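Prindby Recipe Cards, version 5

Prindby holds 667 recipes typed up from the Trindberg church cookbooks. Of these, 558 have been checked against the printed page. The rest were typed by me, late, so trust the salt at your own risk. 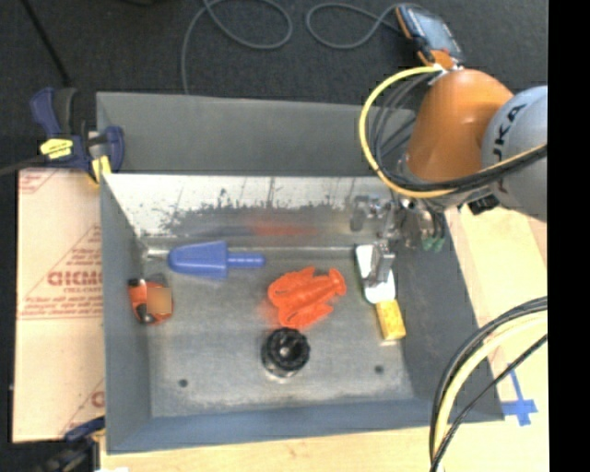 Fields are title, town, servings and method. Servings is blank in 65 rows where the book says only "feeds a family," and families in Trindberg ran large.

Known issues: "oleo" and "margarine" are separate ingredients. Oven heat is often just "hot."

Last updated 2019-02-22.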